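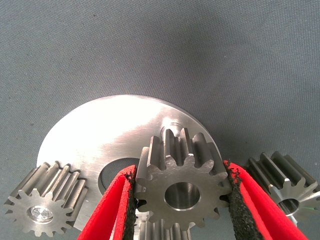 Narayanan Ramasamy

# About Mirley Gears

Hello, and welcome to Mirley! We're a small gear shop and evening school in Tistville, and we love spur gears. Straight teeth, flat faces, a hole through the middle, and a surprising amount to argue over once you have a few of them on a bench. We've been doing this since 2008, when I rented half of a former print shop with one lathe, one hobbing machine and a kettle, and started making replacement gears for people whose machines had outlived their manufacturers.

That is still most of the work. Somebody brings in a gear with a chipped tooth from a bakery mixer, or a looms-and-spinning museum sends us a box with three broken ones and half of a fourth, and we measure, draw, cut and fit. I get a kick out of it every time. A worn gear tells you a lot if you sit with it for ten minutes under a good lamp: which way it ran, whether the shafts were parallel, whether somebody once packed it with the wrong grease!

## What we make

Mostly straight-tooth spur gears in steel, in small runs. One is fine. Our biggest regular order is 200 pieces, which keeps the back room busy through most of August, and after that everybody is happy to go back to ones and twos.

We also make the parts that gears live on and next to, so plates, posts, spacers and hubs. If you send us a gear, please send the plate or housing it came off as well, if you can get it loose. We would much sooner fit the two together here than mail you a perfect gear that sits a hair too high on its post.
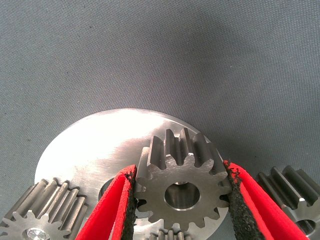
*Spur gear with a plain bore, machined plate behind.*

## The evening school

Brodie Ngata came to us to learn hobbing and ended up running the classes (she is a far better teacher than I am, and her handwriting on the board can be read from the back row). The school started because customers kept hanging around after pickup to ask how things were done. We put out a few stools. Then we put out more stools.

The beginner course is called Dương, after the street cafe where Brodie wrote the first lesson plan on the back of a menu. It runs for six evenings, 6:30 to 9:00, and you don't need any shop background at all. You'll count teeth, measure over pins, work out the module or the diametral pitch, and learn to spot the difference between a tooth that was cut badly and a tooth that has worn badly. On the fourth evening you cut a blank of your own, and people get very attached to it!

The second course, Gemurham, is for those who want to go on to assembly: pressing, keying, setting center distance, checking backlash by feel and then with an indicator. There's a fair bit of sitting quietly and turning things by hand. 107 people have finished it so far, and quite a few come back to borrow a bench when they have something of their own to fix.

We teach handling early on. Gears get laid out on cloth and picked up by the outside, and we keep the faces clean so that any burr shows up under the light. Students find this fussy for the first evening and then start doing it at home with the silverware.

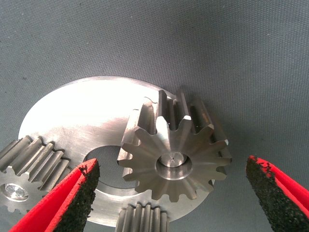 *Steel gear on the plate: note the counterbore and center dimple.*

## How we like to work

Send a sketch, a tracing, a broken part in an envelope, whatever you have. Sketches on napkins are welcome, though please add one measurement that you trust. I'll write back with questions, usually more than you expected, and then with a price. If the old gear can be saved with a bit of dressing, I'll tell you so and you can keep your money for something else.

We stamp nothing on the face unless you ask. Some restorers want the original number put back, and Brodie does those by hand with a set of punches she guards closely.

## Visiting

The door is on the side of the building, past the bike rack, and the bell does work if you lean on it. Mornings are best for drop-offs, as the machines are running after lunch and we won't hear you. Course places open up twice a year, and the list is on the corkboard just inside the door or by email if you ask us for it. Bring your odd gears along when you come. We have a shelf for the ones we can't identify, and we'd be delighted if you recognized any of them.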